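Barta dropping its free tier – anyone else out?

lutholm_dan
January 9, 2021

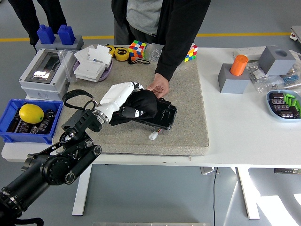

white hand pressed down on the black cloth

So Barta goes paid for everyone. 49 a month. They had 2,000 of us in the Cerkside group alone, built the whole thing on free labor and "community". Now pay up or lose your posts.

pixelmoth
Servers cost money. Sorry but 49 is fine if you use it for work.

lutholm_dan
I dont use it for work. Most of us dont.

greyfern
Moved to Fanino in January. Maybe 1,000 people, slow, search is awful. No ads tho

pixelmoth
And who pays for Fanino? Same story in a few years.

greyfern
Donations. Books are open, go look

tallow
Export your stuff first whatever you do – mine took three tries adn lost the replies.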